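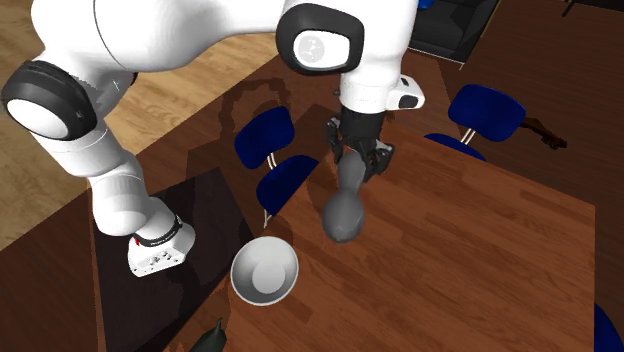
Filed under: Databases, Housekeeping

The nightly backup of the Setgate database had been getting slower since March. By May it took 85 minutes, and it was still going when the morning reports began. I put off looking into it because the restores tested fine.

The database itself had grown very little. Most of the time was going to one table, an audit log that Shayne Cartwright and I added years ago to settle an argument over who was editing customer addresses. It was meant to be kept for 14 days. The purge job was written, tested and scheduled on the old server, and the schedule did not come across when we moved to Urkley. The script did. It has been sitting in the right directory ever since with the right permissions.

Deleting the old rows in one statement was a bad idea, which I confirmed by trying it on the staging copy. It held a lock long enough for the connection pool to fill up. Deleting in small batches with a short pause between them worked, but left the table file the same size on disk. I ended up copying the rows worth keeping into a new table, building the indexes afterward, and swapping the names. The swap took 2 seconds at 6 a.m.

Solène Leblanc asked whether anything still read the old rows. One thing did: a monthly export that joined against the log to find the last editor of each address. It returned 1,868 addresses with a blank editor on the first run after the swap. I now store the last editor on the address row – where it should have been from the start – and filled in the blanks from the previous night's backup.

Still to do: an alert on backup duration, and a check of the other schedules from the old server against what is running now.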